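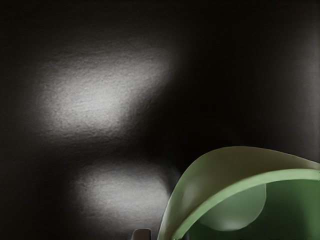

*Fig. 1. Close view from the cup-stacking task in simulation. The curved green thing at lower right is the only strong color in it.*

## Gathering examples, part 1 (November 2021)

Okay, so last time we talked about what a policy is, and I promised we'd get to the part that eats all your evenings: making the examples it learns from. Our running task is the cup one, green cup into lavender cup, done in the Rambridge simulator. It looks like a toy (it is a toy!) but it has nearly every headache you'll meet later on.

One example, which I'll also call a demo or an episode, is a full run of the task saved step by step. At each step we store the camera views, the joint positions, whether the gripper is open or closed, and the command that was sent. That last one is the one people forget. Without the command you have a nice movie and very little to train on.

Look at Fig. 1 again and ask yourself whether you could stack cups from that view alone. I couldn't! A close view is great for fine detail around the cups and pretty bad at telling you where the arm is on the table, so we record a wider view next to it and keep the two in step. If the clocks drift, throw the episode out. Please don't try to fix it by hand, I've lost a weekend to that.

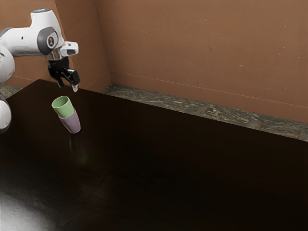 Lenka Koubek wrote in the margin of my draft that a demo should keep recording for a bit with the gripper open and clear of the cups, or the model never learns what being finished looks like. I think she's right, and I've changed the recording script to match: the episode now runs on for 2 seconds after the success check fires.

How many do you need? For the first homework, 20 good ones. Vary where the cups begin, vary your path a little, and don't race. Your pauses get learned too, so if you stop to scratch your nose halfway down, the arm will happily stop there as well.

What about the ones you mess up? Keep them, in a separate folder called `failed`, with a line of text saying what went wrong. We'll use them in the Doležal lab session when we train the success checker.
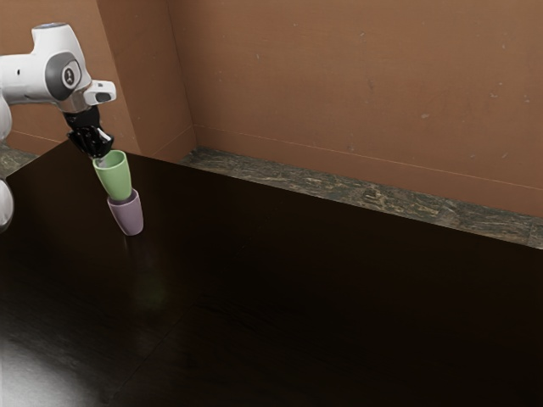 *Fig. 3. Fingers on the rim, green cup partly inside the lavender one. Label this step "insert".*

Labels go in the Zikix sheet, one row per phase: reach, grasp, insert, release. The border between insert and release is fuzzy, so let's all use the first step where the fingers begin to open.

For next class: read the Flarkurura notes on replaying episodes, and bring 2 of your own that replay cleanly.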